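Hiker Missing Near Rarnwood Found Alive After 2 Nights

19 September 2018

Good news for once, you guys! If you've been following the search for Olumide Amadi (and judging by my inbox, a lot of you have), he's been found alive. He's 27, he went out for a day hike on the Lastura trail above Rarnwood, and he ended up spending two nights out there with a rain jacket, half a sandwich and a phone that died the first evening.

I talked to his hiking buddy Margus Vanags on the phone this morning, and he sounded like a man who hadn't slept since the whole thing started. The two of them had planned the hike together back in April, but Margus had to work, so Olumide went by himself. He signed the trailhead register a little after eight in the morning and wrote down that he'd be back by four. When he hadn't texted by dinnertime, Margus drove up there and found his car still sitting in the lot.

"I knew right then," Margus told me. "He texts you when he gets home from the grocery store."

The sheriff's office got the call that night and had people on the trail before sunup. By the next afternoon 30 searchers were out, plus a couple of dog teams, and they worked both sides of Hirkell Creek until it got too dark to see. I drove up with coffee for the folks at the trailhead and the fog was so thick I missed the turn. Twice!

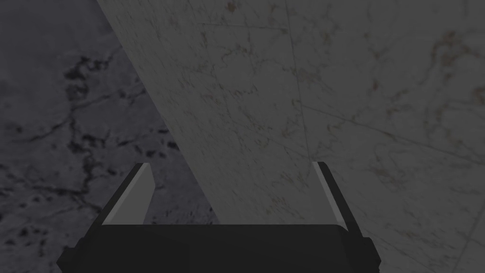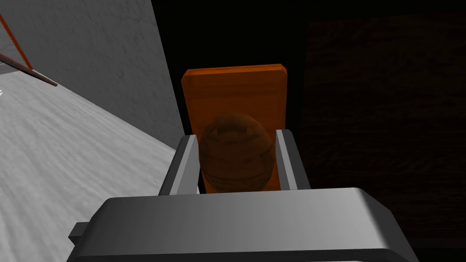
How they found him

So what happened? From what Margus says, Olumide took the left fork at the old Chevalier mine road, thinking it looped back to the main trail. It used to, years ago. These days it peters out in a bunch of blowdown, and if you keep going you end up dropping into a steep little drainage that's really hard to climb back out of (I've done the top part of it and turned around, and I wasn't too proud to do it).

He slipped somewhere on the way down and hurt his ankle. After that he did pretty much what they tell you to do – he found a spot out of the wind, stayed there, and yelled every so often. A dog team picked up his trail on the second morning just below the mine road, and one of the handlers heard him yelling back. It still took the crew most of the morning to get him up to the road on a litter.

He's in the hospital with a broken ankle and he was pretty badly chilled, but Margus says he's eating everything they put in front of him and complaining about the TV. His mom flew in last night. The family isn't doing interviews right now and I'm not going to bug them, but they asked Margus to pass along a huge thank-you to everybody who searched, shared the flyer or brought food up to the lot.

About that fork

A bunch of you have asked whether the mine road turnoff is marked. There was a sign when I first moved here, but it was lying in the brush the last time I went by, and that was before the snow. The ranger station told me they're putting up a new one along with a rope across the old road, and that the upper Lastura trail is closed past mile marker 16 until that's done. The lower part, down to the creek bridge, is open as usual.

If you left gear or a cooler in the lot during the search, the ranger station has a pile of it behind the front desk – I saw at least one very nice thermos in there. And if you still have flyers up around town, you can go ahead and take them down now. I pulled the one off the post office door myself and I have to say it felt great.

I'll post again when Olumide's home. Margus is already talking about another hike next spring, and he says this time he's taking the day off.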